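Print this page | E-mail this page

Delcombe Household Goods Exchange
Progress Report to the Windton Fund
Tuesday, September 26, 2023

This report covers the work carried out under the Windton grant from June to the present. It deals with the packing and mailing of donated personal care items to families on the Delcombe register, and with the changes made to the way requests are received.

Requests and mailing

The exchange mailed 400 parcels during the period, in line with the target set in the grant agreement. Requests by telephone remain the most common. The paper form has been cut from five pages to three, and fewer forms are now returned incomplete. Households in the Wunetti district, which were added to the register in June, are served on the same terms as those in Delcombe.

Postage was the largest single cost. The rate agreed with the carrier holds until the end of the grant year, and no further increase is expected before then. Cartons are reused where they are sound — a practice that has kept spending on packing materials below budget.

Skin care and other small toiletries are packed separately from cleaning products, and items without a readable date are withdrawn.

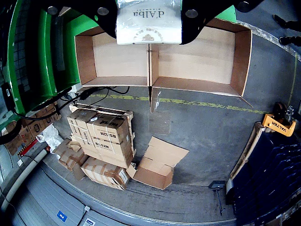

Kamil Doležal wrote that the parcels reach Wunetti in good order but that the contents list is printed too small for older residents, and asked whether a larger type could be used. The list has been reset accordingly, and the new version will go out with the next mailing.

Matters outstanding

The lease on the Šťastný storeroom is still under review. The owner has offered a renewal of 10 months, and the exchange has asked for a longer term. A decision is needed before winter stock is ordered.

The second payment under the grant has been received and entered in the accounts. A full statement of spending will be supplied with the final report. The exchange also requests permission to move the unspent part of the training budget to postage.

Submitted by Vojtěch Šimek

This site uses cookies to remember your settings. Accept | Learn more

Contact us | © 2023 Delcombe Household Goods Exchange | Back to top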